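## From the shelf lab: the February grip fault

Those of you who dropped by Brindley in February may have noticed the restocking robot standing still with its stop button pressed in, and a fair number of you wrote to ask what had happened. Thank you for asking! It's a longish story, so pour yourself a coffee.

The job we've been teaching it is a humble one, moving chip canisters and cookie boxes between a shelf and a table, and by early in the month it had gone through 2670 picks with very little fuss. Then one afternoon, a little after three, it let go of a full canister in the middle of a reach. The can bounced once and rolled off under the shelving, and the arm carried on to the table and very politely set down nothing at all.
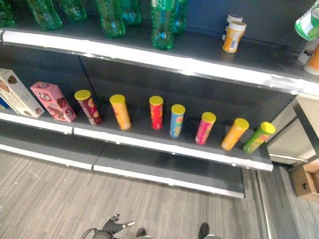 A dropped can is no great matter, and we would have laughed it off if that had been the end of it. What bothered us was the log. The controller believed it still had a firm hold for a good 400 milliseconds after the fingers had opened, and during that time it was free to move the arm at full speed. With a person standing close by, that's a safety matter, so we stopped all runs that same afternoon and wrote it up properly.
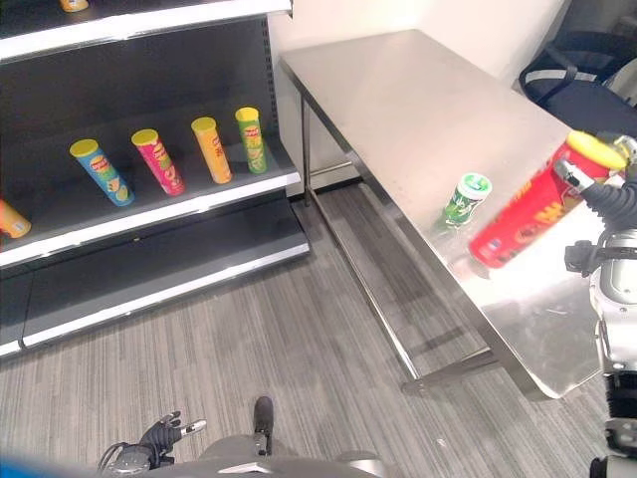
*A red Pringles can held over the steel table, with a small green canister standing nearby.*

We first suspected the Brukari grip software, which had been updated the week before, and I'm sorry to say we lost several days to that idea. Rolling it back changed nothing. The trouble was in a connector at the right wrist, where one pin had worked itself a hair loose. It kept good contact while the arm was level and lost it now and then when the wrist turned down toward the shelf, and each time the software filled the gap with the last reading it had. (Our friends at Otitz had seen something similar on a different arm, and it was their note that sent us looking there. We owe them a cake.)

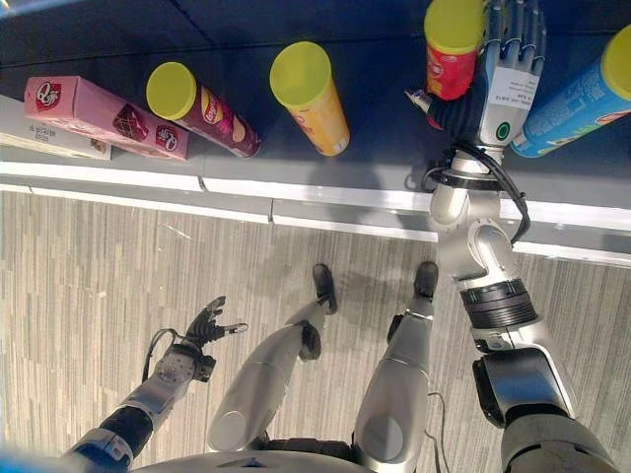
*Right hand around a red canister at the shelf, left hand open.*

So, what has changed? The connector now has a locking collar, and a missing grip reading brings the arm to a stop instead of being papered over. We've also added a finger check to the morning routine, and anyone who is in early is welcome to come and learn it. 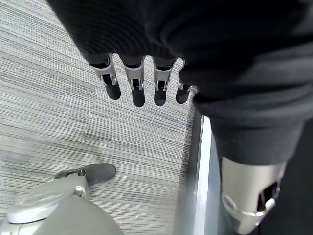 *Fingers pointing down over the carpet, black fabric around the base of the hand.*

Runs start again at half speed, with 2 people present and one of them within reach of the stop button. We'd like to see 3000 clean picks before we bring the speed back up. If you see the hand open when it shouldn't, please press stop first and come find us after, even if you think you may have imagined it. The full fault report is in the Bošković folder on the shared drive, along with the wrist drawings.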